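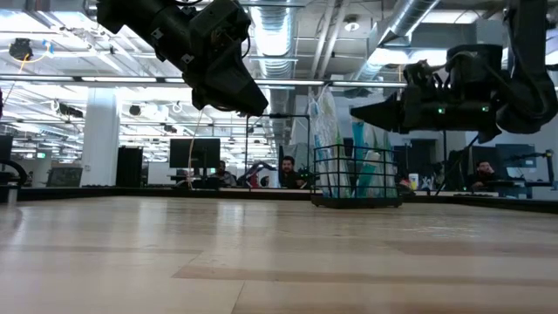
Slide 2: Supplies for the guest washrooms

Good morning. My name is Ildikó Virág, and I speak for the housekeeping office at Tremuvdale. Our order for May came to almost 100 toothbrushes.
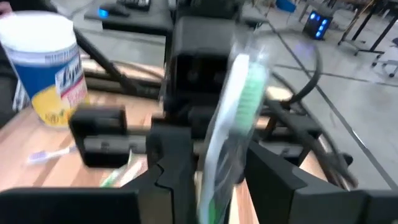

Packaging is our first concern. Brushes should stay sealed until a guest asks for one. The mint-green one is still in its clear blister pack, while the lavender one lies loose on the table. Wipes are kept at the same station - Lysol, in this case.

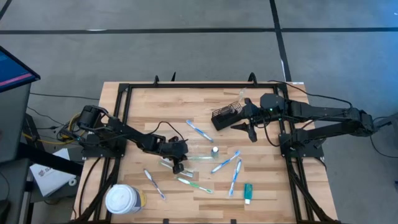

Storage is the second. Mr. Takács has asked that each washroom keep one holder, checked daily. The black mesh cup, on its side here, is the model under review. Blue and white brushes and purple and white ones would share it.

Pause for questions, then go to slide 19.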